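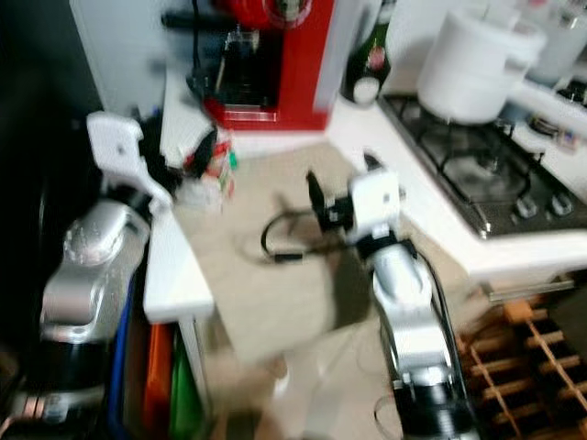 Kitchen, before the drive.

Friday, July 26, 2019

Up at an hour normally reserved for bakers and the guilty, to get to the Girnley summer car show before the parking filled. It had already filled. I left my own car in a field so far from the gate that I passed two others holding smaller, unofficial car shows of their own, and one of those had better shade.

Six dollars to get in, another six for a program with the floor plan printed upside down. I went mainly for the Chacko wagon, the one they have been teasing since March with photographs of a single headlight. By now I know that headlight better than I know my dentist. The rest of the car was under a silver cloth on a turntable, and the turntable was going around, so a good crowd of us stood and watched a sheet rotate. People filmed it. I filmed it.

The cloth came off forty minutes late, to music that suggested someone was about to be knighted. Underneath was a wagon. I like wagons, I have owned wagons, and I'd have been content with a wagon, but the man with the headset kept calling it a "lifestyle response." It makes 464 horsepower, a number he said so many times that a child near me started saying it along with him. Who is asking for 464 horsepower to carry mulch? I am, apparently, as I got in line to sit in it. 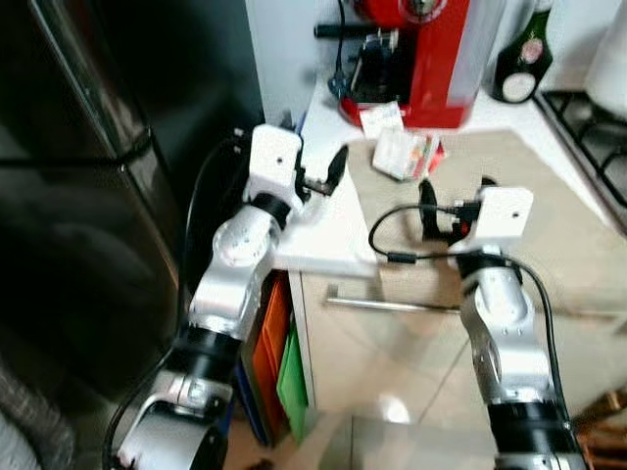
The line for the driver's seat was long enough to read the whole spec sheet twice, and Chacko has gone in hard for visible hardware this year. The door pulls have little fake bolts on them, and the shifter surround has more. I thought of the silver elbow joint in the kitchen, with its small screw holes set into the round face, and how much better that looks for presumably having a job to do. The seat itself was very good. I got about a minute in it before a polite cough came from outside, and I used most of that minute trying to find the lever that moves it back.

Lunch was a sausage. Moving on.

The old cars were behind the grandstand, as they always are, in the sun, with their owners in folding chairs beside them looking like people waiting for a bus they don't much want to catch. There was a Clurnex coupe in its first-year shape, the narrow one with the sloping tail, and a card in the windshield saying just over 700 were built and 200 are thought to be left. I would guess half of those are under tarps belonging to men who are going to get around to it. I stayed there longer than I stayed with the new wagon. No turntable, no headset. The owner had the hood up and a rag in his hand and never once used the rag.
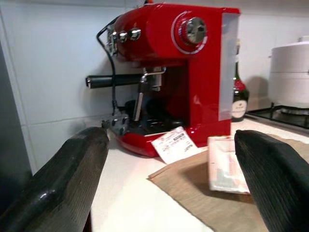
The Flesolness stand had the only paint worth crossing the hall for. They do a small hatchback, nothing under the hood to speak of, and they had sprayed it a deep gloss red and then had the nerve to put a big chrome dial in the middle of the dash. I stood there trying to work out what it reminded me of and got it somewhere near the exit: the espresso machine, same glossy red, same great chrome knob with the red ring around it. I suppose I could get the feeling for the price of a bag of beans. I took the brochure anyway. It goes in the drawer with the others.

Took an hour to find the field again. Somebody had parked a motor home across the gap in the hedge and gone off to look at trailers, so four rows of us sat on our bumpers and got sunburned together. Home after eight, neck the color of the hatchback. Must call about the rattle in the back door of mine tomorrow. It did it the whole way home, and after the Chacko it sounded personal.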